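Section 4. Setting up a teaching bench

Rev. 2019-11-26, replaces the May version. Changes by Natsumi Takeda, questions to her or Danuta Sadowski.

Read first if you were on manual packing at Witurow until now. Your job on this line changes. You no longer pack all shift. Part of it you show the arm how, with the hand grippers, and part of it you watch the arm and clear what it drops. Pay grade stays the same during teaching, see the letter from Piret Venckus. Rotation is 42 minutes teaching, then off the bench. Not optional, wrists get sore and the recordings get sloppy.

4.1 What you need

One bench, white top
Hand grippers, one per hand, or one each if two people share the bench
Power strip
Parts tray for the job (Loson order sheet says which)
Soft cloth

4.2 Before you start

1. Sign in on the bench sheet. Your own name, not the shift lead's. Recordings are filed by bench and job but we need to know who to ask if something looks off.

2. Wipe the top. Marks that don't come out are fine, leave them. No solvent.

3. Put the power strip on the left, cord away from you. Do not run the cord across the middle.

4. Sleeves up or tight. Rings off.

Note: The strip stays where it is for the whole job. If you move it halfway thru, start a new recording.

5. Open and close each gripper fully, 60 seconds, slow. Fingers should meet flat. If one side lags or clicks, tag it and take another. Don't tighten the finger screws yourself, that goes to Reinhold Buschmann.

CAUTION: Gripper fingers pinch. Never test them on your other hand.

6. Press record on the gripper and hold still until the light goes steady. Moving too early means the take gets thrown out.

4.3 Start position

7. Start every take with fingers open, nothing between them, pointing at clear tabletop. Second person at the bench keeps their gripper back past the edge until it's their turn.

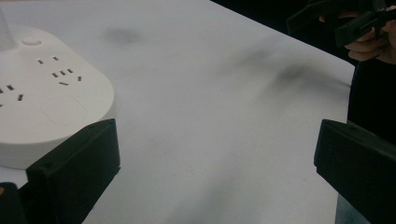

8. Bring in the part. Grip, lift, place, let go. Normal working speed, the way you'd do it on the line. Don't slow down to be nice to the machine.

9. Missed it? Keep going and pick it up again. Misses are useful, the arm needs to see how you recover. Only stop if a part hits the floor.

10. Back to open fingers, stop the recording.

Note: The Schumacher job needs 4,000 good takes before the arm runs alone. We are at 3,164. That's for all benches together, there is no personal target and leads should not be setting one.

4.4 When the arm takes over

11. One person stays with the arm at all times. Same rotation as above.

12. If it does something you would never do, hit stop and write down what, in plain words. "Grabs too near the corner" is enough. You know the parts better then the programmers do.

CAUTION: Stop first, reach in second. Wait for the arm light to go out.

13. Stops are not counted against anybody. Theda Kröger reads the stop log each morning and brings it to the Lultmont call.

Swaps and shift questions: Danuta, ext. on the board. Broken grippers: red bin, tag on.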